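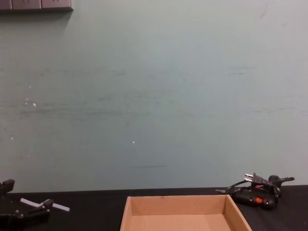
About Grarnulport

Grarnulport is a training workshop for adults who wish to learn light assembly, small repairs and the orderly packing of parts. The school was established in March by Itziar Casado and Žofie Kopecký, who had previously taught bench skills in evening programs. Instruction takes place in a single ground-floor building on the Brurkora estate. The school is independent and receives no funding from manufacturers or retailers.

Our Purpose

The school exists to teach careful handwork to people who have had little chance to learn it. Many students come to us from office or warehouse positions. Others maintain rental property, or intend to apply for bench work with a local firm. No previous experience is required, and applicants are not tested before admission.

The Benches

Each bench has a black work surface placed against a pale wall. Dark surfaces were selected by the founders so that silver hardware and white plastic parts may be found easily at the end of a session. Students keep the same bench for the whole of a course and are responsible for its condition.

Work in progress is kept in open cardboard trays. Aluminum angle brackets, for instance, are stood upright in the tray so that the slots can be checked before fitting.
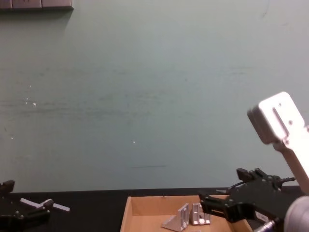 A tray holds the parts for one task only. When the task is complete, the tray is emptied, the parts are returned to the stockroom, and the tray is passed to the next student. Trays with crushed corners or torn walls are withdrawn. The stockroom issues replacements on request, and students are asked not to bring boxes from home.

Adhesives and Hand Tools

Hot glue is introduced in the second session. Students learn to load a glue stick, to lay the tool down with its nozzle away from the cord, and to unplug it before leaving the bench. Coiled cords are inspected by the instructor each evening. Clamps are taught in the same session, and students practice on scrap board before being given a bracket.

Small Plastic Parts

Translucent strip, tube fittings and similar items are treated with the same care as metal hardware. A length of strip may be knotted by hand as an exercise in dexterity, and the knot is left loose so that it can be undone. Fittings are sorted by shape before they are sorted by size. 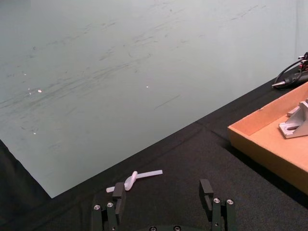 Courses and Fees

Two courses are currently offered. The Foundation Course covers bench layout, brackets and adhesives. The Sirkik Course, named for the district in which the founders first taught, covers sorting, packing and stock records. The fee for either course is $300, and all materials are included. Students who complete both courses may apply for supervised bench time.

Packing and Tidying

Every session closes with the clearing of the bench. The tray is placed in the middle of the surface, loose items are gathered from the cloth, and fittings are put away last. Instructors sign the bench card once this has been done. The school regards this period as part of the lesson, and students who must leave early are expected to make it up. 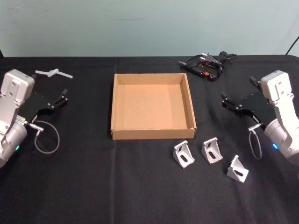 Visiting the School

Prospective students are welcome to attend an open session. Visits are arranged through the office, which will confirm a time in writing. Closed shoes must be worn in the workshop.

Grarnulport, Unit 2, Brurkora Estate. Office extension 2575. © Grarnulport. Page last revised August 2019. Back to top

Comments

Peng
I took Foundation in the spring and still sort my screws before I start anything. Is there a waiting list for the Sirkik course?

Grarnulport Office
There are places remaining. Please call the extension given on this page.

Marjorie T.
Do you teach soldering? My son would be interested.

Grarnulport Office
Soldering is not offered at present.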